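Kandeck Home Forum > Furniture & Surfaces > Table tops

Laminate or real wood for a work table??

eze_corner
April 8, 2020
Need a new top for the table in the spare room. It's where everything happens: sewing, bills, kid's homework. Budget is 100 tops, delivered to Galtemdale. Husband says solid wood or dont bother. I say laminate. Help

plankton6
Laminate. Wipe it and go.

Celtosura
Disagree. Had laminate 4 years, edge by the window lifted and that was that. Can't sand it, can't fix it. Solid pine costs a bit more, and you can redo it when it gets ugly.

eze_corner
ok but I don't WANT to redo it. who has time. And doesn't pine dent if you look at it wrong
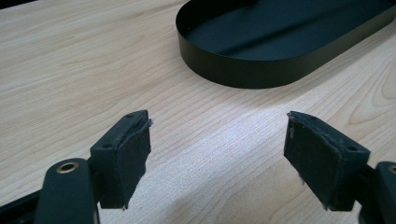

plankton6
Lifting edges are a glue thing, get one with the edging done at the shop. And go light. We had a near black one before and every crumb showed, drove me nuts. Pale beige wood grain like the one in the pic is what I'd get, the long fine lines with a few darker streaks break it up so dust and pencil marks don't jump out at you. Matt finish if they have it.

Celtosura
Printed grain always looks printed to me. Sorry. Up close you can tell

plankton6
up close nobody's looking, theyre doing homework

kprokopenko
Either's fine, just seal the underside if it's going near a radiator. Mine bowed in one winter. Also measure the doorway first, we had to take ours back. Khrystyna

eze_corner
Doorway, ugh, good point. Going to measure tonite. Leaning light laminate, shop edging. Celtosura how much was the pine?

Celtosura
Around 100 but that was unfinished, oil was extra

eze_corner
Then it's over budget. Laminate. Will tell the husband after dinner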